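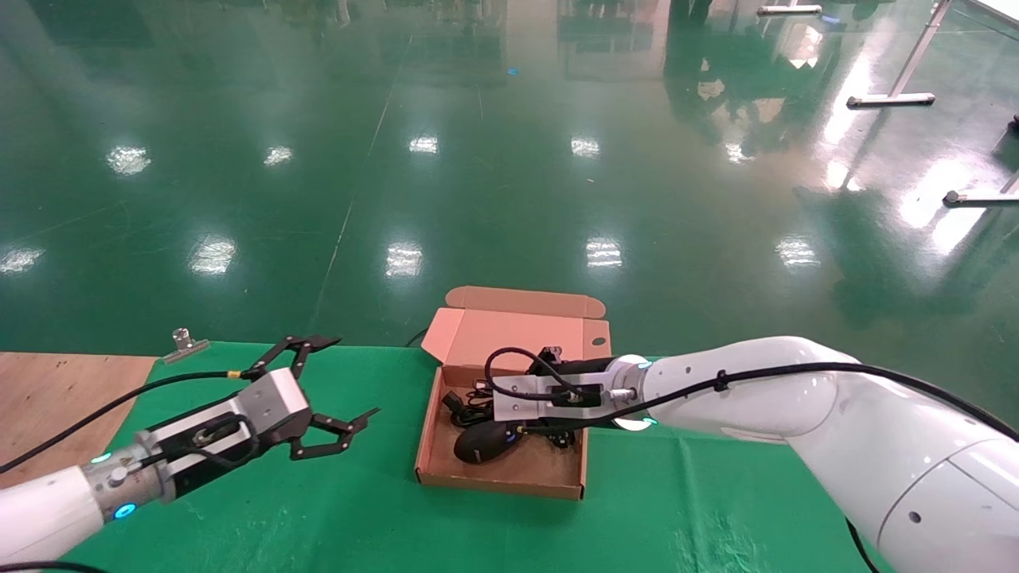

Corrugated box with hinged lid, holding cables and a mouse, on a cloth-covered table.

Packing and returning cables and small peripherals: frequently asked questions

Last revised 9/12/25. Applies to all returns sent to the Parkatano store from the Cokano and Tijani sites.

Which box should I use?
Use the standard corrugated box with the attached lid. The lid is hinged along the back edge and stays with the box, so there is nothing separate to lose. Boxes with a torn hinge should be flattened and put in the cardboard cage.

What may go in it?
Black or coloured power leads, USB leads, network leads, wired mice and wireless receivers. Keyboards go in the long cartons. Anything containing a battery is handled under the Dralus procedure and must not be mixed with cables.

Do cables have to be coiled first?
Yes. Coil each one to a diameter that lies flat in the base of the box, and secure it with a reusable tie. Loose leads knot around one another and the store will have to separate them before testing. Do not wrap a lead tightly round its own plug — the strain falls on the point where the lead enters the moulding.

My box is already full of loose cables. Do I need to start again?
Take everything out and sort it on a flat surface. Pulling at one end while the rest is still in the box tightens the knot. Start with whatever has the largest plug, free it, coil it and set it aside.

Where does the mouse go?
Last, on top of the coiled leads, with its buttons facing up. If the mouse has its own lead, coil that separately and lay it alongside. A mouse placed at the bottom tends to arrive with a marked case.

How many items can I put in one box?
The limit is 70 cables, or whatever allows the lid to close without pressure, whichever is reached first. No more than three mice per box.

Why is a cloth recommended for the packing table?
It stops small parts from rolling and protects the tabletop from plug pins. Any plain cloth will do, provided it lies flat and is held at the edge. Black leads are easier to find against a bright colour.

Should I tape the lid?
One strip across the front is enough. Do not tape over any hole in the lid; the store uses it to lift the flap. Boxes going by outside courier need two strips.

What do I write on the label?
The site name, the contents by type, and the return code. The code for mixed cables and mice is 141. Put the label on the front face, as the lid is not visible once boxes are stacked.

Can I return a damaged cable?
Yes, but not in the same box. Split insulation, bent pins or a loose plug all count as damage. Put the cable in a clear bag marked "faulty" and hand it in at the counter.

Can I keep the box for the next return?
Yes, if the corners are sound and the lid still closes squarely. Remove the old label completely. The allowance of new boxes for each site is reset every April.

What if I find something that is not on the list?
Leave it out of the box and send a description to the store — a return code will be issued if one is needed.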